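Flustton Bench Kit: README

Flustton is a two-arm tabletop kit for handling small flat objects. It is sold as a kit with two arms, a framed enclosure, control boards and a host package called Duvska. This file covers the standard bench configuration. The extended-reach version has its own file in the docs folder.

Status: shipping
Maintainer: Dwayne Boateng
Hardware contact: Musa Chukwu
Last edited: Thu 10 October

What is in the kit

Two arms, left and right, with matching grippers
Enclosure frame with side and back panels
One control board per arm
One cable per arm, pre-terminated at both ends
Duvska host package, license key on the packing slip

The work surface is not included. Any flat, rigid tabletop that fits the frame will do. Glossy surfaces give poor results with the default vision settings, and a sheet of glass laid over the table is not supported.

Requirements

Duvska runs on a Linux host with two free USB ports, one for each control board. Do not use an unpowered hub. The boards enumerate in the order they are plugged in, so connect the left arm first or set the port names by hand in arms.conf. A GPU is needed only for training. Playback of a stored routine runs on the CPU.

Setup

1. Bolt the arm bases to the table before fitting the front bar.
2. Route each cable along its arm and leave a loop at the base. A tight cable will pull the upper link off its home position.
3. Power the boards, then start the host.
4. Run duvska home. Both arms must reach home before any other command is accepted.
5. Run duvska check. Fix anything marked FAIL. Lines marked WARN can wait.

If one arm homes and the other does not, swap the USB ports and repeat step 4. If the fault follows the port, the host is the problem. If it stays with the arm, write to Musa Chukwu with the check log attached.

Routines

A routine is a folder with a config file and one or more recorded episodes. Three routines ship with the kit: pick, place and row. The row routine sets flat objects side by side with their long edges parallel. It was tuned on phones, in cases and bare, and works on other objects of similar size once the grip width is changed.

Key settings for row:

grip_width: opening before approach, in millimeters
gap: spacing between neighbors, default 8 mm
lead_arm: left or right, default left
retry: attempts per object before skip, default 2

With lead_arm set to left, the right arm holds clear until the left gripper has released. Setting both arms to work at once is possible but is not covered by the collision check in this version.

Sample data

The sample set for row holds 500 episodes recorded by Kennedy on the standard bench. The larger set, with 2,000 episodes, is a separate download and carries the same license. Both were recorded in June with the same arm firmware. Episodes that ended in a drop are kept and tagged drop in the index. Filter them out if you are training for playback only.

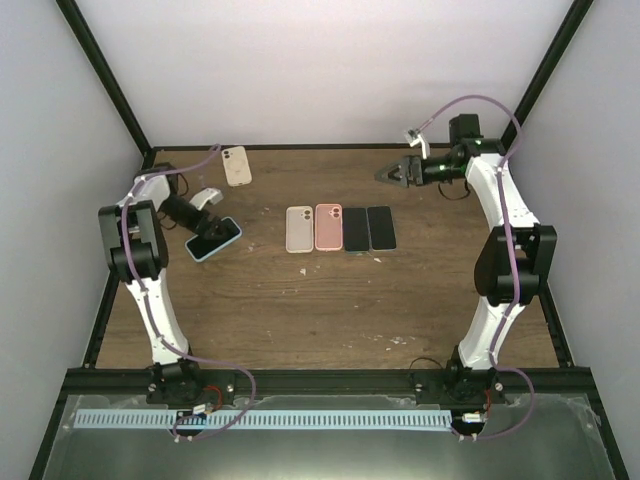 Reading time: 3 min

The row routine on the standard bench uses a mixed group of phones. Four are side by side in the middle of the table, two showing the backs of their cases and two with dark screens up. The left gripper has one more, in a light-blue case. Case color has no effect on the planner, but a dark phone on a dark table will often be missed at the default threshold. Raise contrast_min in vision.conf if this happens.

Known issues

Soft cases can stick to the fingertips on release. Lower release_speed.
Camera bumps tilt a phone that is placed face up. The planner does not correct for this.
Loose debris on the table may be read as an object edge. Wipe the surface between runs.
After an emergency stop the host must be restarted. duvska home alone is not enough.

Support

Kits bought through Luvholm are serviced by Luvholm. For all other kits, open a ticket and include the serial number, the firmware version and the output of duvska check.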